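Open day at the Stostidby building, Saturday. Writing this on the bus so excuse the state of it.

Got there late. Parking full, walked from the far lot – 12 minutes, uphill. Sign-in table, paper badge, free pen (already dead). The handout says 896 people came last year. Felt like more than that in the lobby alone.

Ground floor first. Restamer had the big room, all shelving and storage bins, lots of talk about drawer slides. Skipped the talk. Coffee line long, coffee ok. Cinnamon rolls gone by the time I got to the front, which hurt.

Then upstairs to the room I came for, the sorting one. Markers, crayons, highlighters, little plastic baskets to put them in. Basically my kitchen table on a school night, so I was more into it than I probably should of been. Stayed way longer than planned.

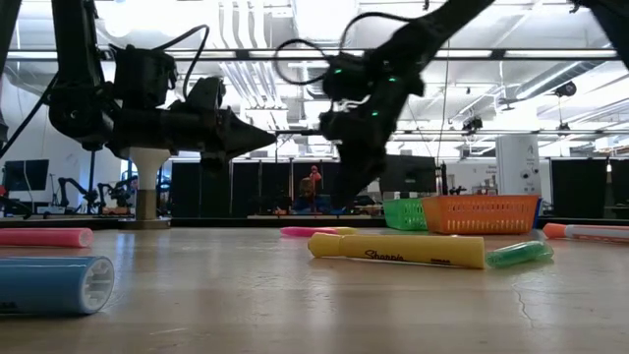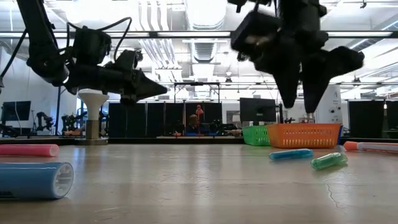
Markers and baskets, both tables worth of looking:

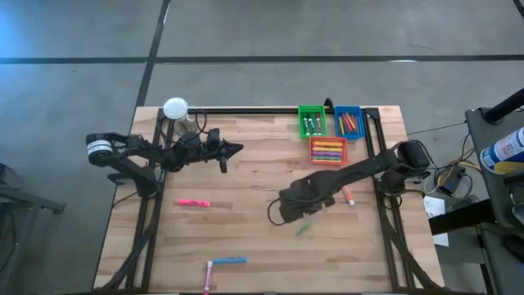 Wrote down a few things for home. Small baskets beat one deep bin, I'm sold on that. We have a deep bin. Everything good is at the bottom of it, under broken chalk. Also crayons laid flat all facing one way look so much nicer then crayons dumped in, and I will keep that up for maybe a week. Want one basket per kind and no "misc" basket, misc is how we got here.

Asked at the info desk what size basket to buy for a shelf like mine. Got a leaflet. Leaflet is about the building's heating. Fine.

Lunch in the courtyard, Calado truck. Bean thing in flatbread, very good, eat it over the paper or lose half. Shade on one side only and everybody knew it. Sat on the steps.

After lunch the Plivelano people did their paper demo in the annex – how they cut and fold their boxes, nearly 700 in a shift. Loud, warm room, stand near the door. Kids up front loved it. They let you fold one yourself and mine came out crooked but it holds. It's holding my receipts right now.

Missed the roof tour. Tickets for that go at the front desk in the morning and were gone by 3, well before I asked. If you want the roof do the roof first.

Other notes, no order:

- elevator slow, stairs are on the left past the coats
- bring water, one fountain per floor
- upstairs rooms quieter after lunch
- gift table cash only, I had none, so no mug

Would go again, earlier, with the kids, and with a bag that closes. Next stop is mine. Stopping at the store on the way home for baskets.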